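Ironing a tablecloth before every dinner, do you do it?
Home & Table > Linens and laundry

mircea_stoica
Posted February 1, 2021
Hello all. I have a small disagreement at home and I would like to hear other opinions. My mother always ironed the tablecloth, also for a plain Tuesday soup so to say. I stopped some years ago. My wife thinks the fold lines look careless when we have guests. I think the lines show that the cloth is clean and came from the cupboard. We have six cloths, all cotton, and ironing the long one takes me a big part of the evening. Is there a method to keep them flat without the iron?

zuleica.a
Clean and ironed are two different things :) For family I don't iron. For guests I do, but only the top, not the parts which hang down.

JestbyLane
I roll mine on a cardboard tube. You can ask for one in a fabric shop, they throw them away. Roll the cloth with the good side out, put an old pillowcase over it and stand it in the closet. No fold lines at all. Mine is 70 inches long and fits if I first fold it once along the length, so I should say one line, not zero.

mircea_stoica
One line I can accept. But our closet is already full to the door, I don't know where a tube can stand.

imani_e
I disagree with the tube, sorry. I tried it for one winter and the outer layer got dusty in spite of the pillowcase, and I had to wash again before using. What works for me is to take the cloth from the washer while it is still damp, pull the corners with another person, and put it directly on the table. It dries there overnight. In the morning you pass the hand over it and it is good enough.

JestbyLane
Dusty from what? Mine has been in the closet since May and it is perfect. Maybe your pillowcase is thin.

imani_e
Maybe. Or maybe we have different closets.

Mei D
About drying on the table, please be careful if the table is real wood with oil or wax. I did this and got a white cloud on the surface which took me a long time to remove. Now I put a plastic sheet under.

For creases I am on the side of Mircea. A pattern also helps a lot, because the eye goes to the pattern and does not stop at the fold. This is my blue one with stars, it lives folded and I never iron it.
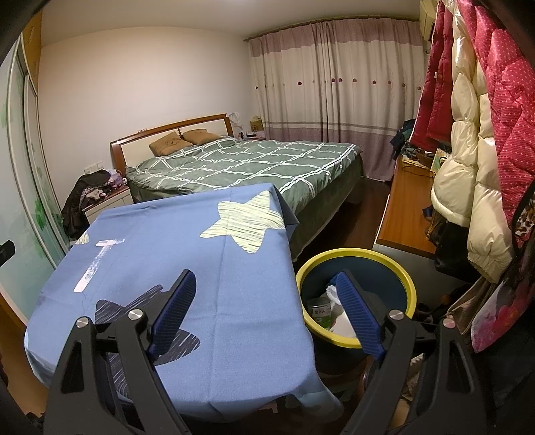

Blue cloth with the stars, folds included.

I would not do the same with a plain white cloth, there every line is visible from the door.

zuleica.a
I like the stars! But I see the long crease immediately, so for me the pattern does not hide it. For a birthday breakfast I would still take the iron, it is ten minutes.

Mei D
For you ten minutes, for me half an hour and a bad mood.

loretta_v
Hello from a person who ironed linens in a small hotel for many years. Some remarks.

Cotton irons well only when damp. If it is already dry, spray it with water, roll it up and leave it for a while in a bag. Then the work goes twice as fast.

Iron dark cloth on the back side. On the front it can become shiny, and this does not wash out.

Do not fold always in the same place. Change between thirds and halves, otherwise the fiber gets weak along the fold and one day it opens there. I have seen good cloths of 100 percent linen lost like this.

mircea_stoica
Loretta, thank you, the last point I did not know. All our cloths are folded in the same way, exactly as my mother did it. Do you use starch also?

loretta_v
A little, for white napkins only. Never before long storage.

imani_e
Question to Loretta, what do you think about the wrinkle spray? I bought the one from Puritham and I am not sure if it does something or if it is only perfume.

loretta_v
I have not used this one. In the hotel we had plain water in a bottle and it was enough.

JestbyLane
Water for me too. And the tube.

mircea_stoica
I report back. We tried the damp method of Imani with a plastic sheet under, as Mei said. The middle became nice, the edges a bit wavy. My wife says it is acceptable for her sister but not for her boss. So I iron for the boss.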